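News > Products > Storage

Prilton Adds Large Grey Bin to Ivar Storage Line

November 29, 2025
By the Prilton Press Office

PONCE – Prilton has added a large open bin to its Ivar line for sorting small household items. It is sold in sets of 2 and comes in grey.

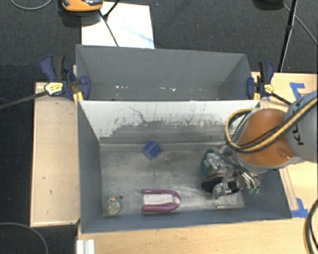

Two grey bins side by side on light wooden work surfaces.

The set goes on sale in May through the Prodcombe store and by mail order. The first run is 3000 sets.

Contact: Prilton Press Office, Ponce | © Prilton | Back to top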